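16\. Juni 2019

Den Vormittag mit dem Angebot von Vitbridge verbracht und danach schlechter gelaunt als vorher. Sie wollen 1.319 Euro für das Handgreifer-Paket, netto, ohne Versand, und was »Paket« bedeutet, steht in einer Anlage, die der Mail nicht beilag. Ich habe zurückgeschrieben und um die Anlage gebeten. Automatische Antwort: Man melde sich. Das hatten wir bei der Tischhalterung auch schon, und die Halterung kam dann ohne Schrauben.

Zum Vergleich habe ich noch einmal den alten Ausdruck von Grivurel herausgesucht. Der Preis dort liegt bei etwa 1.000 Euro, je nachdem, wie man die Fingerpolster rechnet. Im Prospekt sind sie »inklusive«, in der Preisliste stehen sie unter Verbrauchsmaterial. Ich habe mir angewöhnt, Prospekte von hinten zu lesen. Hinten stehen die Sternchen. Bei Grivurel führt ein Sternchen zum anderen und das letzte zu einer Telefonnummer.

Was mich an beiden stört: Niemand schreibt, wie lange die Gelenke halten. Es gibt eine Seite über die Software, eine Seite über die Vision der Firma und ein Foto von einem Greifer, der einen Apfel hält. Immer der Apfel. Einen Apfel hebt mir jedes Kind mit der Salatzange auf. Ich will wissen, was das Ding mit etwas Flachem macht, das weich ist und auf einer weichen Unterlage liegt, und ob es nach einem halben Jahr noch gleichmäßig schließt. Diese Frage steht jetzt zum wiederholten Mal in meiner Mail, diesmal fett.

Haria läuft also weiter ohne feste Zusage, und ich soll bis zum Monatsende einen Haushaltsplan abgeben, der bis September reicht. So ein Plan verlangt Zahlen, und die Zahlen verlangen Angebote, und die Angebote sind »freibleibend«. Ich habe eine Tabelle angelegt und die unsicheren Felder gelb gemacht. Nach einer Stunde war die Tabelle gelb. Dann habe ich die sicheren grün gemacht, das sah besser aus. Es waren der Strom und die Kabelbinder.

Der größte Posten ist immer noch der Arm. In der Projektleitung hält man ihn für beschlossen, ich nicht. Der Gedankengang geht so: Erst wird mit den Handgreifern aufgenommen, dann lernt das Programm daraus, dann macht der Arm es nach. Auf dem Papier sind das lauter kurze Pfeile. Ich habe gefragt, was wir tun, wenn der mittlere Pfeil länger wird, und bekam zu hören, dafür gebe es Wuisan. Wuisan ist das Auswertungsprogramm, das im Frühjahr fertig sein sollte. Derzeit lässt es sich installieren. Mehr möchte ich darüber in einem Tagebuch, das vielleicht doch einmal jemand findet, nicht sagen.

Mein Vorschlag, den ich am Nachmittag aufgeschrieben und wieder halb durchgestrichen habe:

- Arm auf nach September schieben, auch wenn das Ärger gibt
- zwei Handgreifer kaufen, vom selben Hersteller, damit die Ersatzteile passen
- zwei Sätze Fingerpolster als Reserve, getrennt ausgewiesen, damit sie keiner später als Zubehör streicht
- Speicherplatz endlich realistisch ansetzen
- Transportkoffer: nein

Beim Koffer bin ich hart geblieben. Vitbridge hat einen im Angebot, mit eingeschnittenem Schaumstoff, und er kostet so viel, dass man sich schämt, ihn hinzustellen. Eine Kiste und zwei Handtücher tun dasselbe. Man hat mir entgegengehalten, das wirke unprofessionell. Auf wen denn? Wir fahren damit in Wohnungen, da stehen Wäscheständer.

Überhaupt die Wohnungen. Im Antrag steht, man brauche »alltagsnahe Umgebungen«, und den Satz halte ich für den einzigen vernünftigen darin. Auf dem Labortisch ist alles eben und grau und gut beleuchtet. Daheim liegt eine Decke auf dem Sofa, und die Decke wirft Falten, und was man greifen will, sind Haargummis. Perlen, Tüll, ein Gummi mit Metallstück, eine Klammer mit Zähnen. Stoff gibt nach, Plastik rutscht weg, und beides hängt gern aneinander. Wenn mir einer der Vertreter das vorführt, unterschreibe ich noch am selben Tag. Bisher hat jeder gesagt, für textile Objekte empfehle man das größere Modell. Was am größeren Modell besser sein soll als die Marge, konnte keiner erklären.

Ich will nicht ungerecht sein. Das Prinzip leuchtet mir ein. Man führt den Greifer selbst, die Kamera sitzt daran und sieht, was er sieht, und man spart sich in dieser Phase die ganze Maschinerie mit Sicherheitszaun und Abnahme. Das ist billig im Vergleich zu allem anderen, was Haria auf der Wunschliste hat, und gerade darum misstraue ich der Rechnung. Was wenig kostet, wird im Plan gern mit null Arbeitszeit angesetzt. Aber jemand muss das Ding halten! Stundenlang, mit abgewinkeltem Handgelenk, vorgebeugt über ein Sofa. In der Kalkulation heißt das »manuelle Erfassung« und steht in derselben Zeile wie die Fahrtkosten. 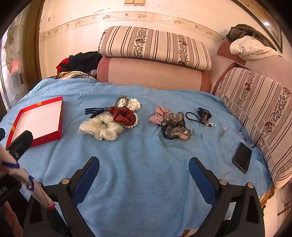 Die Arbeitszeit habe ich deshalb heute aus dieser Zeile herausgenommen und ihr eine eigene gegeben. Die Summe unten ist dadurch hässlich geworden. Ich lasse sie hässlich. Wenn man mir im Gespräch vorwirft, ich rechne das Projekt kaputt, werde ich fragen, welche Stunde denn wegfallen soll, das Auslegen, das Greifen oder das Aufräumen. Vermutlich wird man dann vorschlagen, beim Aufräumen zu sparen, und in gewisser Weise wäre das auch alltagsnah.

Offen ist noch, ob man die Greifer mieten kann. Grivurel bietet Miete an, allerdings mit Mindestlaufzeit und einer Klausel über »übermäßigen Verschleiß der Gleitflächen«. Was übermäßig ist, bestimmt Grivurel. Ich habe den Absatz mehrmals gelesen und jedes Mal einen anderen Betrag im Kopf gehabt. Kaufen ist mir lieber. Dann gehört uns wenigstens der Verschleiß.

Noch etwas zur Wartung, bevor ich es vergesse: In keinem der Angebote sind die Drehpunkte einzeln bestellbar. Geht einer fest, wird die ganze Baugruppe getauscht. Das muss in den Plan, als Rückstellung, und ich weiß jetzt schon, dass man die Rückstellung als Erstes kürzt. Vielleicht nenne ich sie anders. »Kalibrierung« kürzt erfahrungsgemäß keiner, es traut sich niemand zu fragen, was das ist.

Abends noch eine Antwort von Vitbridge, diesmal von einem Menschen. Die Anlage ist jetzt dabei, leider die vom Vorjahr, mit anderen Artikelnummern. Auf die fett gedruckte Frage ging man nicht ein, bot mir aber einen Vorführtermin per Video an. Ich habe zugesagt unter der Bedingung, dass ich bestimme, was auf dem Tisch liegt. Bis dahin bleibt die Zeile gelb, und den Koffer habe ich aus dem Angebot streichen lassen.

Morgen die Speicherkosten nachrechnen. Und die Rechnung für die Halterung suchen, die Schrauben habe ich bis heute nicht reklamiert.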